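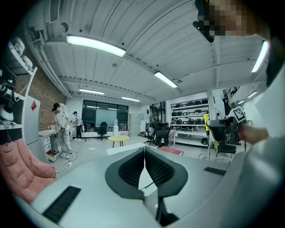 4.2 Comparing the two hand-held grippers. The Pringle and the Zavport differ by less than their names suggest. Both close on a trigger, and both ask the operator to forget that a wrist can bend. We gave each to nine operators for 26 trials apiece, in a room chosen for being unhelpful. Tracking leaned on the square black-and-white marker mounted on top of the gripper (Figure 3, right), and the fluorescent tubes overhead did it no favors: in both arms of the study, most lost poses came when the marker was tilted up toward the ceiling. Dropping the exposure fixed this and made everything else hard to see. The Zavport recovered its pose sooner, the Pringle was kinder to the thumb, and operators preferred whichever one they had used second.

Figure 3. Trial room, wide-angle view, with a marked gripper held out at right.

We had planned to replay all trials on the Prerkier arm. After 2 of the replays ended against the table, the controller was limited to 800 steps per run, a number we would like to call principled. Scores below use the shortened runs only.

Related items
Nugroho, H. Marker loss under ceiling light
Zosisik controller: notes on step limits
Trigger force and the tired thumb
Prerkier arm replay logs, October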